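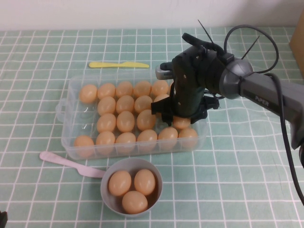 Do you really have to wash eggs before they go in the fridge? Depends where you got them. Store eggs in this country have been washed already, so leave them alone, and the ones from a neighbor's coop can wait until right before you crack them.

I only got curious about this after we moved to Tillasdale, where half the street keeps hens and people just hand you eggs over the fence (I love it here!). My first batch I scrubbed under the cold tap like potatoes, and Yae Amano from next door looked at me like I'd put her cat in the dishwasher. A fresh egg has a kind of natural coating, she told me, and it helps keep germs out. Once it's rinsed off, the egg has to stay in the fridge. If there's a bit of straw stuck on, she rubs it off with a dry cloth and that's it.

So now I have a system, sort of. Coop eggs get the date in pencil on the fat end, oldest to the front, and I eat them for breakfast way too often. My husband still wants everything in the fridge door, and we've been arguing about that since October. The door is the warmest part! Every time somebody goes for the milk, those eggs get a blast of kitchen air and a good rattle. Middle shelf, toward the back, please.

Oh, and for hard-boiled, use the older ones. Mine were 2 days old last time and I lost half the white with the shell, so the deviled eggs looked like the moon. I boil them 11 minutes, then straight into ice water. Next week I'm trying Yae's soy sauce eggs, and I'll post the recipe if she lets me.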